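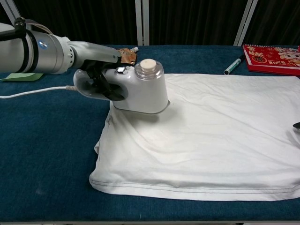

Follwood Property Management
Resident Portal Support

Ticket: 412
Subject: Rental listing displays incorrect monthly rent
Property: Hanel Court, Unit 5
Opened: February 17, 2025
Priority: Normal
Reported by: Kalliopi Berisha, Leasing Office
Assigned to: Bilal Saliba

Reported issue
The public listing for Unit 5 shows a monthly rent of $900. The approved rent, entered by the Leasing Office the previous week, is higher and appears correctly in the staff view. Two applicants have quoted the public figure in their applications.

9:40 a.m. B. Saliba
Ticket received. The staff record was compared with the public page and the difference confirmed. The Leasing Office was asked to place both applications on hold and to send no lease documents until further notice.

10:25 a.m. B. Saliba
Listing republished from the staff view. The public page did not change. The same result was obtained in a second browser and on a separate connection.

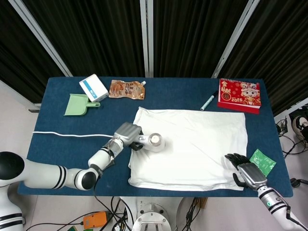 11:10 a.m. B. Saliba
Two records were found under the same unit number. The older record was created by the former listing service, Clotska, and remains marked as active. The public page reads the older record first. Referred to Dušan Lazarević for approval to retire it.

1:15 p.m. D. Lazarević
Approved. The older record is to be archived and must not be deleted, as it holds the deposit history of the prior tenancy.

1:50 p.m. B. Saliba
Older record archived. The public page now shows the approved rent. Deposit history remains available in the staff view.

2:30 p.m. K. Berisha
Correct rent confirmed on the public page. Both applicants have been notified in writing. Please keep this ticket open until the remaining units at Hanel Court have been checked for duplicate records.

Status: Pending review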